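Okay, long overdue thread on what our little group has been doing since February. We finally have a result I feel good about sharing, so get comfy, I tend to ramble. 1/9

The question behind Laskowska (our project name, don't ask, it stuck) is a simple one. If a robot learns to tidy a bedside table from people steering its arm, how much does the close-up view from the wrist help, compared with the view from the head? 2/9

We collected 2,381 demonstrations in furnished bedrooms, and then one very patient labmate went through every last one of them and threw out the ones with dropped video or a stalled arm. That left us 1,422 to train on. I owe that person so many pastries. 3/9

We trained the same policy three ways: head view only, wrist view only, and both together. Same network, same number of steps, same everything else. Here's the kind of thing it gets to look at – a round table by the bed, a phone, a remote, and cords in the places cords like to be. 4/9

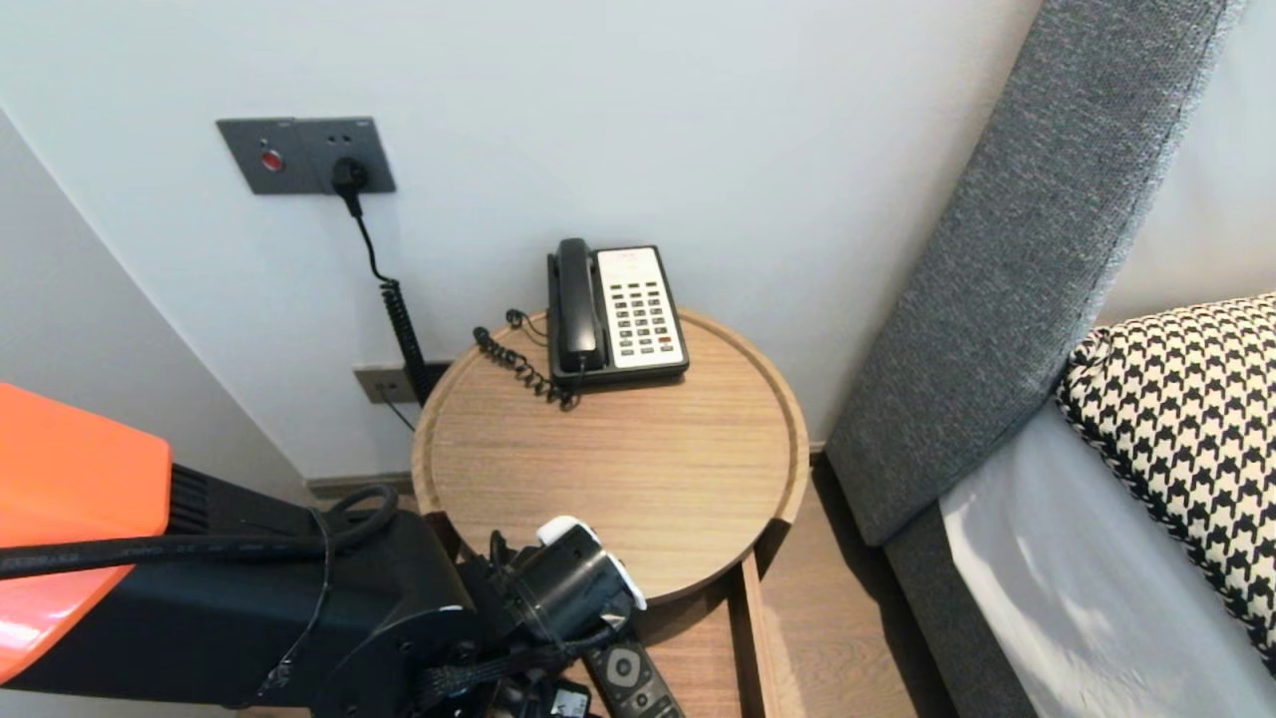
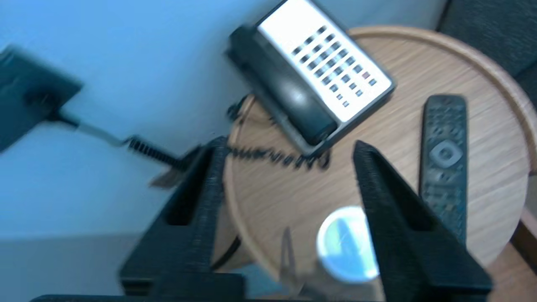
Head view first, wrist view second. Same table, and the phone with its coiled cord is in both.

So, the result! With both views, the policy finished 79 percent of its test runs on tables it had never been trained on. Head only did clearly worse, and wrist only was worst of the three, which surprised me a lot. I had money on the wrist (well, a coffee). 5/9

Our best guess is that the wrist view is wonderful for the last little bit before a grasp and pretty poor at telling the arm where to go in the first place. It also blurs when the arm moves fast. We tried sharpening those images and it made no difference at all. 6/9

Coiled cords are still our nemesis. A lot of the failed runs had a cord somewhere near the thing we wanted picked up, and I'd love to hear from anybody who has handled that well – we've only tried slowing down. 7/9

Training is done with Holari, our own code, and I'm cleaning it up for release. Please be kind about the variable names. 8/9

Writeup is coming once the last set of tests is in. Thanks for reading all this, and questions are very welcome! 9/9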